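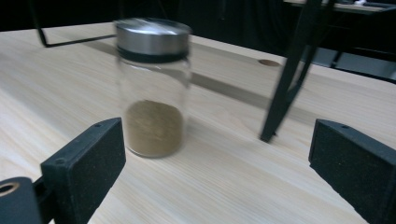 Storing ground spices in glass, metal lid or plastic?

3 min read

flaxmill
I'm moving all my ground stuff out of the bags and into clear glass jars with metal lids. Cumin, coriander, cocoa, the works. My question is how full they need to be. I buy small amounts and most of the jars end up a third full or less. Does the air in there matter, or am I overthinking it?

oldpantry_k
It matters some. Ground spice goes flat faster than whole, and a big jar with a little powder in the bottom has a lot of air in it. I'd go down a size. I use the small Urnico jars for anything I buy by the ounce and keep the tall ones for flour and cocoa.

dunmore77
Disagree. You let in fresh air every time you open the lid no matter what size the jar is. Light and heat do more damage. If the jars are clear and sit out on a counter or table, that's your problem. Put them in a cabinet away from the stove.

flaxmill
They're out on an open shelf right now. No direct sun, but it's bright in there most of the day.

oldpantry_k
Then dunmore is right about the light. I still say smaller jars.

brackenridge
What is the lid seal like? I had a set of Flaro jars and the rubber ring slipped out of place on 2 of them. Paprika turned into a brick by September. The glass was fine and the lids looked fine, so I didn't check.

flaxmill
Mine are Prirnar. They seem tight. I haven't had them long enough to say.

dunmore77
Easy test. Fill one with water, put the lid on, turn it over on a paper towel and leave it for 10 minutes. Dry it all the way before anything goes back in. Overnight at least.

tess_in_the_attic
Also don't shake spice out of the jar over a hot pan. Steam goes up into the jar and that's how you get clumps. Spoon it into your hand first. I did it the wrong way for years and blamed the jars.

brackenridge
That may have been part of it with the paprika, fair enough. The ring was still out of place though.

marlpit
Label them. I can't tell cumin from coriander from garam masala through glass once they've been sitting a while, it's all some kind of brown. I put masking tape on the bottom with the name and the date I filled it. The last one says 12/11/2017 and I know when to toss it.

oldpantry_k
Bottom is no good if you keep them on a shelf. You have to pick up every jar. Put it on the lid.

marlpit
Lids get swapped when you wash them. Then you have cocoa in the chili.

oldpantry_k
Side of the jar, then.

dunmore77
I wash one jar at a time so I don't have this issue.

flaxmill
OK. I'm going to move them into the cabinet, do the water test, and tape the sides. I'll keep the jars I have for now and see how the cumin holds up. Does anyone put rice in with ground spices to keep them dry? My mother did that with salt.

tess_in_the_attic
Works for salt in a shaker. With fine powder you end up picking rice out of your spoon.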